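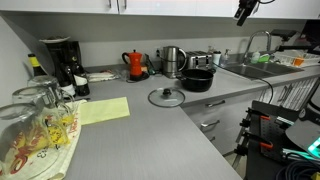 The Hitora is a hand stencil printer for solder paste, and I designed it because I was sick of taping scrap boards to a table and praying. You clamp your bare PCB in the middle, swing the stencil down, pull paste across it once with the squeegee and lift. It's small, and it doesn't need a bench of its own. If the stretch of counter you have at home looks like this one, with the coffee maker in the corner, three wine bottles in front of it and glasses upside down on a dish towel, you'll want to know where this thing goes when you're not using it. It folds flat and stands on its edge in a closet. (Please do the actual pasting on a table that never sees food, even if you use lead-free.)

I'm Stamatia Gkikas, I run Omard out of a small unit in Wilarport, and I build these in batches. The first one was for me. I was making little sensor boards with a lot of 0402 parts on them, and my paste kept smearing on the last pad row every time I lifted the stencil by hand. A hinge fixed most of that. Getting the hinge to have no side play took me the better part of a year!

What you get

Base plate with four sliding board clamps
Hinged stencil holder with two locking knobs
Steel squeegee, one wide and one narrow
Six magnetic support pins for boards with parts already on the bottom
Hex key and a printed setup card

The price is $176 plus shipping. Stencils aren't included, you order those from whoever makes your boards.

Board and stencil sizes

The biggest board it takes is 195 mm on the long side. The smallest I'd try is 25 mm, and for anything under that I'd leave the boards in a panel and print the whole panel. Frameless stencils only. I get asked about framed ones a lot, and the holder just isn't deep enough. If your stencil comes bigger than you need, trim it with tin snips, but leave a good wide border so the clamp bar has something to bite.

Board thickness is set with the two brass screws at the back. It ships set for 1.6 mm, so if that's what you use (most people do), leave them alone. For thinner boards turn both screws by the same amount and check that the stencil lies flat all over before you put any paste on it. A gap you can barely see will still give you fat, blurry deposits on fine-pitch pads.

Lining it up

Loosen the knobs, lay the stencil over the board and push it around until the openings sit over the pads. Look at two opposite corners, and look straight down or you'll fool yourself. Tighten one knob, look again, tighten the other. After that every board of the same design drops into the same spot. My own machine has done almost 1,000 prints and I still haven't had to shim the hinge.

Use fiducials if you have them. If your footprint library has paste openings the same size as the copper on QFN center pads, cut them back into a grid of smaller windows before you order the stencil. No printer is going to rescue you from a chip floating on a puddle of solder.

The Pacheco plate

The Pacheco is an add-on base plate with a pattern of threaded holes where the clamps would be. I made it for odd outlines, round boards mostly, and for people who want to pin to their own tooling holes. It swaps in with four screws. It won't fit the very first batch, which had the hinge posts closer together. If yours was bought before March, write to me with the number on the underside and I'll tell you which one you have.

Cleaning

Wipe the stencil on both sides as soon as you're done, using isopropyl and a lint-free wipe. Dried paste in the small openings is miserable to get out. Keep alcohol off the knobs, they go cloudy. The hinge wants one drop of light oil now and then and that's it.

Shipping and returns

I ship when a batch is finished, and the order button goes gray when I'm out. You can send a printer back if it's clean and complete. Spare squeegee blades, pins and knobs are on the parts page.

Page updated October 17, 2024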